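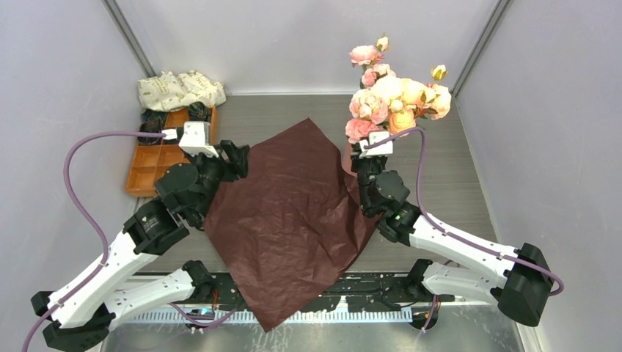 Two-arm cell, wrapping paper held on the left, roses on the right.

Do three panels count as guarding on a small two-arm cell?

Posted by Matúš Štěpánek

We have a cell like this at Ollau for gift wrapping trials. Walls at the back and on both sides. The supplier, Muleo, sent a 14-page "good practice" sheet that says the panels plus slow speed make it safe to work next to. I don't buy it. The sheet never mentions what the grippers are holding, and it has one line on cables ("keep tidy"). Is there a rule I can point to, or is this all down to opinion?

Štefánia Jireš

Walls on three sides keep people out on three sides. Ask where the operator stands. If a person can reach in while the arms are powered, you need a risk assessment for that task, on that cell, with your parts in the grippers. ISO 10218 is the place to start for industrial arms. A supplier's sheet doesn't replace it, and "slow" means nothing until somebody writes down a speed and measures it.

I'd also look at the cables. Purple ones looping off each gripper and clipped along the links are common enough, but run both arms through their full reach and watch every loop. Do the same with the paper. A big sheet hanging over the front of the table, right by the rail, can catch on things, and the first thing an operator does with a snag is grab it. Write down that the arms get stopped first, and who is allowed to restart them.

Don't read too much into a green light on a wrist either. Find out in the manual what it means before anyone treats it as "safe to touch."

fliditine_user

Just buy a light curtain. Ours was 1,299 and the inspector was happy.

Comments (3)

Vávra: Happy with what? A curtain mounted too close to the arms is decoration. Do the stopping distance math.

Matúš Štěpánek: Asked Muleo for stopping times in July. Still waiting.

Štefánia Jireš: Then measure them yourself, with the load on.

Last updated: December 2019

Contact us | Copyright | Back to top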